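# Workshop Basics, Handout 4: Sorting and Storing Cable Leads

Instructor: Balakrishnan Achari
Session: March 23, 2026, Flatemari building, room 107

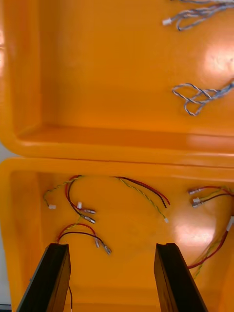 *Fig. 1. Open lead case. Gray-and-white leads in the lid, red-and-black and yellow-green in the base.*

## Before you start

Each bench has one orange case. Bring it back to the bench it came from. If yours has no bench label inside the cupboard door, see me before you sort anything.

Leads in this course are short twisted wires with something fitted on the end. You will meet two kinds of ending today:

- **Plug connectors** – the small white ones in Fig. 1. Hold the connector body when you unplug it and never pull on the wire.
- **Metal terminals** – spade and crimp types. Check that the metal is straight and that no bare strands stick out behind the crimp.

## Sorting by pair

Sort by wire color first, then by ending. Color is quick to see but it does not tell you what a lead is for. Two red-and-black pairs can end in different terminals, so look at both ends before you put them together.

1. Take the leads out one at a time. If two are tangled, work from the connector end.
2. Lay them flat on the bench mat, grouped by color.
3. Within each group, separate plugs from terminals.
4. Set aside anything with a cracked connector, a loose crimp or a nick in the insulation. These go in the Claline tray by the door, with a tag.
5. Coil each good lead loosely and put it back. Tight coils strain the wire where it enters the terminal.

## Lead log

Fill in one line per lead: color, ending at each end, length in millimeters, condition. Measure from tip to tip, terminals included. A sample line:

red/black – spade, spade – 211 mm – good

Use the ruler on the bench, not the tape. Round to the nearest millimeter.

## For next time

Read the Lutden notes, pages 90 to 107, on crimping. We will make up new leads in the first session in April. Logs are worth 25 points and are due at the start of that session.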